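1/ Budget season at the Vamville shop, so I get to explain again why we want a second two-arm cell for sorting cables. The arms are the easy part. Everyone budgets for the arms.

2/ What gets left off is the small stuff. Wrist cameras, brackets, rail, and the cable that runs down each arm and always comes up one length short. Last time the "misc" line was 300 dollars. Misc had other plans.

3/ Current job: loose cables on the floor of the cell, three baskets along the back. Orange-red and dark green, knotted up like holiday lights.

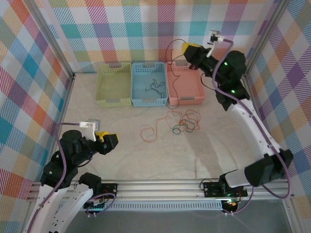

4/ QUOTES SO FAR
Fladine: 1207 for the rail and mounting plates, shipping "to be discussed." I have discussed shipping before. It went badly.
Zetness: cheaper, but the lead time is 20 weeks.
Lacson: 242 per spare gripper. Has not answered my second email.

5/ My boss asked if we could save money by buying one arm now and the other next year. Sure, and I could buy one shoe. Two grippers on a tangle is the whole pitch - one holds, one pulls.
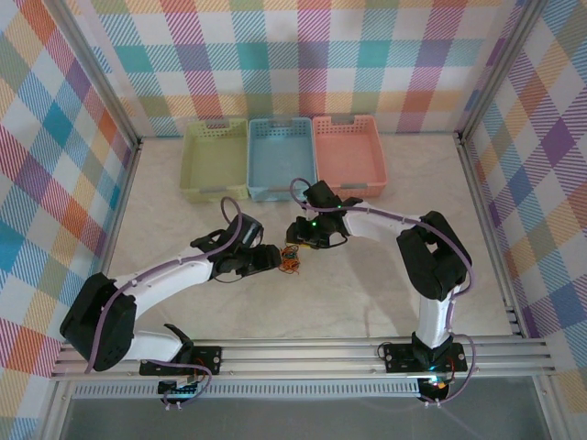
6/ Do you need to buy spare grippers up front?
Get one with the first order. Waiting on a part in April costs more than a part sitting in a drawer, and the drawer is already paid for.

7/ Baskets, by the way, go under office supplies. Please don't tell purchasing.

8/ Spreadsheet goes in tonight. I've renamed "misc" to "integration hardware" and doubled it.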